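4.2 Recording a demonstration by hand

1. Hold one Verko gripper in each hand.
2. Turn the marker cube on each gripper so the pattern is not covered by your sleeve.
3. Start the take in Foley and do the task at normal speed.
4. Stop the take – do not set the grippers down first.

Note: Takes longer than 144 seconds are split into 2 files.

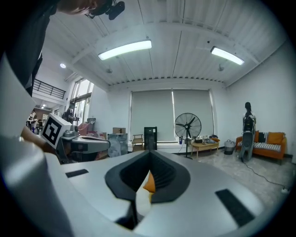 Figure 9. Second gripper with marker cube, held out during hand demonstration.

Caution: Keep fingers clear of the jaws.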